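Gesthorpe College / Student Work / Personal Care and Retail / Project Reports

What's in a Shade Name? The Labelling of Foundation and Concealer in Local Shops

Final project report
Submitted by Carleen Ngata
Project supervisor: Ettore Serra
Submitted February 14, 2026

Summary

This report examines the names given to shades of foundation and concealer and the use that customers make of them. Shade names were recorded in six shops in Junham and Gesthorpe, and a questionnaire was given to students and staff of the College. The project found that names drawn from food and drink were the most common type, that numbered shades were easier for customers to remember between purchases, and that the words "warm", "cool" and "neutral" were understood in different ways by different people.

1. Background

Foundation is sold in a wide range of colours, and most customers in small towns choose it from a shelf without assistance. The tester may be missing or worn, and the colour seen through glass or plastic is often a poor guide to the colour on the skin. In these conditions the name or number on the label carries a good deal of weight.

There is no common system. One maker's "Sand" may be darker than another's "Honey", and the same word may be used for two colours within a single maker's range where the foundation and the concealer were launched at different times. The project began with a complaint of exactly this kind, made by a customer at Reddy, the chemist in Junham where the author is employed at weekends. She had bought a Meminero concealer with the same shade name as her foundation and found that the two did not match. 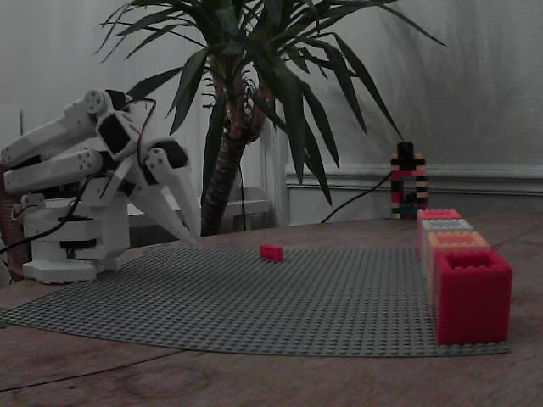 Figure 1. White arm and grey baseplate on the wooden table.

The project set out to answer two questions. The first was what kinds of name are in use on local shelves. The second was whether customers find those names helpful when they buy a product again or change to a different one.

2. Method

Permission was obtained from the manager of each shop before any recording took place. Every foundation and concealer on display was entered on a sheet with the maker, the product, the shade name and any number or letter code. Gift sets and discontinued lines in reduced-price baskets were left out. The sheets gave 743 entries in all.

Each entry was then placed in one of the following groups: food and drink; stone, sand and metal; wood and plants; plain colour words; number or code only; other. "Ivory" and "Porcelain" caused some difficulty and were placed under "other" after discussion with the supervisor. The grouping was checked a second time in April of the previous year's pilot exercise, and the rules written then were kept for this project without alteration.

The questionnaire was issued on paper. A total of 184 copies were returned, of which 164 were complete and could be used. Respondents were asked to write down from memory the shade they had last bought, to place five shade names in order from lightest to darkest, and to explain in their own words what a "cool" shade was.

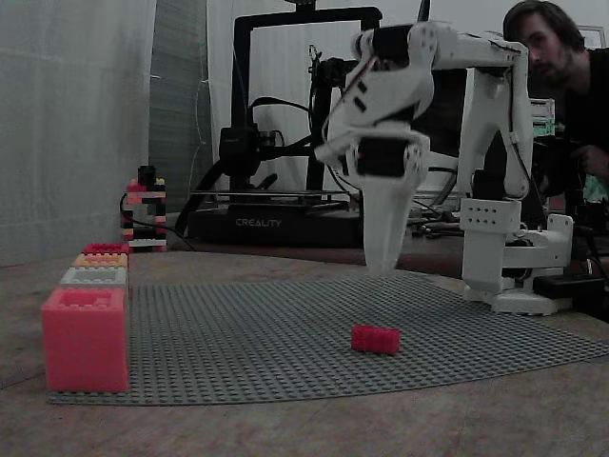

FINDINGS

3.1 Names on the shelf

Food and drink formed the largest group. Names such as "Honey", "Almond" and "Caramel" appeared in almost every range, and they became more frequent towards the darker end. Lighter shades were more often given names from the "other" group or plain colour words such as "Fair" and "Light". Several ranges therefore described pale skin with ordinary adjectives and deeper skin with things to eat. A number of respondents raised this without being asked, and two described it as tiresome.

Codes without any name were found mainly in the more expensive ranges. Some makers used both — a number followed by a name — and these labels tended to be longer and printed in smaller type. On two of the stick concealers the code was placed on the outer carton only, so that it was lost once the packaging had been thrown away.

3.2 Remembering a shade

Respondents who used a numbered range were more likely to write down a shade that could be traced in the shop records. Those who used a named range often gave a name that did not exist in the product they had mentioned. "Beige" was the most frequent mistake of this kind. It was written down for ranges containing no beige at all, and also for ranges containing several.

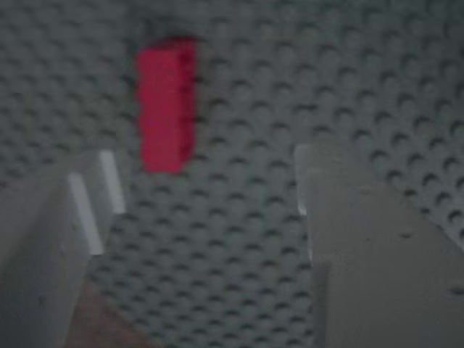
The ordering exercise produced less agreement than had been expected. The respondents agreed on the lightest name in the list but differed widely over the middle three, and "Sand" was placed in every position but the first. Staff did no better than students. Respondents who said that they wore foundation daily were slightly more consistent with one another, although the groups were too small for much to be made of the difference.

3.3 Undertone

The question on cool shades was answered least well. Some respondents wrote that a cool shade was pink, others that it was pale, and a few took it to mean a product that felt cool when applied. The supervisor observed that makers themselves are not in agreement, and that the letter "C" is printed on both pinkish and olive colours within the ranges recorded.

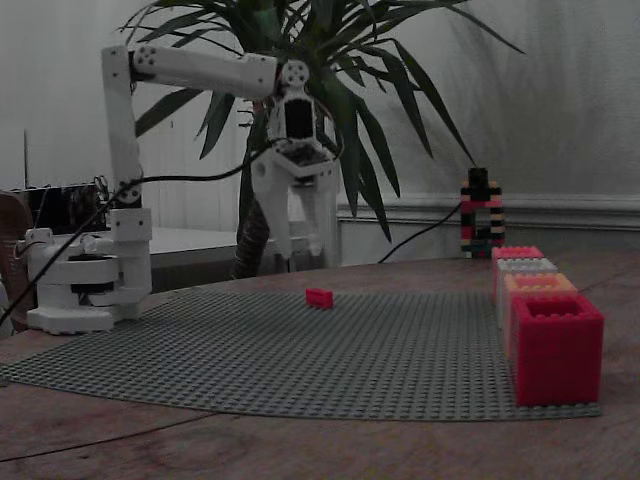 Figure 2. Arm with open gripper and grey baseplate.

4. Limitations

The shops were all within one bus route and several belonged to the same type of trade, so the range of products was narrower than would be found in a city. Online sales were not studied. The College questionnaire reached very few people over sixty, and some of the most careful answers came from that group.

Colours were not measured. The project can report that two products shared a name but cannot state how far apart they were on the skin.

5. Recommendations

Shops should keep a simple card at the till on which customers can have the full name and code of their purchase written down. Reddy has agreed to try this with the Meminero range. Makers should print the code on the bottle or tube itself, and should use the same kind of name across the whole of a range, from the lightest shade to the deepest. A further student project might compare the shades with a colour meter, should the College be able to borrow one.

6. Acknowledgements

The author thanks the managers and counter staff of the shops visited, and Ettore Serra for his guidance on the design of the questionnaire.

Related reports
Lip Balm Ingredients: Reading the Small Print
Mascara Replacement Habits Among College Students
Tester Hygiene at Cosmetics Counters in Junham
Refillable Compacts: Cost and Convenience
Hair Dye Strand Tests: Who Carries Them Out?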